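Robots learn to take a PC apart without wrecking it

Researchers at Courtois say a pair of robot arms can pick up the fiddly parts of computer teardown from a handful of human-guided runs, according to a short paper posted by the lab this month.

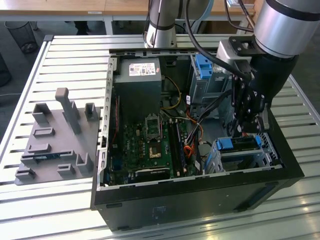
DRETON, June - The method, called Gistwood, goes after a job recyclers still do mostly by hand: getting memory, boards and drives out of old desktops in one piece. Dell tower, side panel off, laid flat on a slatted aluminum table. Arms come in from over the top. Gray fixture plate off to the left.

The trick is in what gets learned and what doesn't. A person guides the arms through a removal 10 times. Gistwood then splits each run into a reach, which is plain old motion planning, and the last bit of contact, which is learned. Only the contact part needs training. Saves a lot of data, the team says, and a new case layout doesn't mean starting from zero.

Force readings matter more than the team expected. With vision only the policy kept pushing after a latch had let go. Adding force at the wrist fixed most of that, and it now backs off and trys again from a slightly different angle.

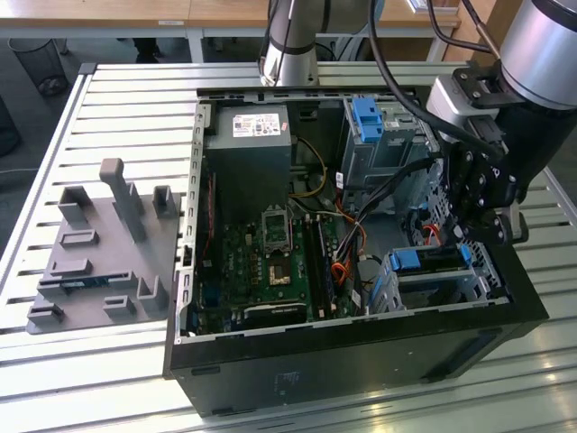
Cables are still the headache. They move when touched, they hide latches, and no two towers have them routed the same way. In the paper's tests on 5 desktop models the method finished the full sequence on 4. The failure was a cable snag, arm stopped itself, no damage to the board.

Speed isn't there yet either. A trained worker is faster, and the authors say so up front. They want fewer broken parts first and quicker cycles later.

Recycling firm Colline, which supplied the used machines, plans a trial at its Dreton sorting hall with 2 stations. Start date not set. The firm wants to see how it does on laptops too, but the lab says thats a seperate project, mostly on account of glue.

Code and force logs to be released with the final version of the paper. Lab demo is open to visitors Friday afternoon, sign up at the Courtois front desk.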